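Reading time: 2 minutes

Registration of a player returning from loan before the season ends

Our club, Skjelbred, loaned a goalkeeper to Hullby at the start of the season. Both clubs now wish to end the loan early, in November, as our first-choice goalkeeper is injured. The loan form states that the agreement runs until the final league match and contains no recall clause. May the player be registered with us again immediately, or must we wait for the next registration window? We would also like to know whether the matches played for Hullby count toward any limit in the cup.

Submitted by Ronja Solheim

Answer 1

The absence of a recall clause does not prevent an early return. A recall clause permits the parent club to act alone. Where both clubs and the player consent, the loan may be ended by written agreement at any time. Ending the loan and registering the player are separate matters, however, and it is the second that usually causes delay.

Please proceed as follows. The two clubs should sign a termination notice that states the last day of the loan, and the player must sign the same document. Hullby should then release the registration in the league system. Your club may submit its own application only after the release is shown as complete. An application sent earlier is rejected automatically and has to be entered again from the beginning.

Whether the player may appear before the window opens depends on the rules of your division. Many regional leagues allow an exception for goalkeepers when no other registered goalkeeper is fit. The request must normally be accompanied by a medical statement, and the exception may be withdrawn once the injured player is available. Your competition secretary is able to confirm whether such a rule applies, and I would advise obtaining that confirmation in writing. A club in our district fielded a returning player on the strength of a telephone call and was subsequently fined 3,000 kroner, with the result of the match overturned.

With regard to the cup, a player who has appeared for one club in the competition is generally not eligible for another in the same season. League matches do not affect this. If the goalkeeper was an unused substitute in Hullby's cup matches, the wording of your cup rules must be read closely, as some count being named on the team sheet and others do not.

Arvid Sæther

Answer 2

We did this at Rurnum and it went through in 2 days. Just call the league office.

Answer 3

In addition to the first answer, the clubs should settle the loan fee before signing the termination notice. Unless the agreement provides otherwise, a fee paid for the full season is not refunded in part simply by reason of the early return. Our club recovered 50 percent, but only after a separate letter had been signed by both parties.

The insurance position should also be reviewed. If the player was transferred to Hullby's policy for the duration of the loan, coverage under your own policy does not resume by itself. The player should not take part in training until the insurer has confirmed the date on which coverage begins. 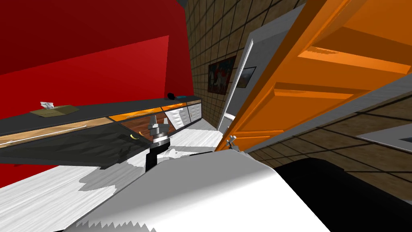
Filed under: Player Registration and Loans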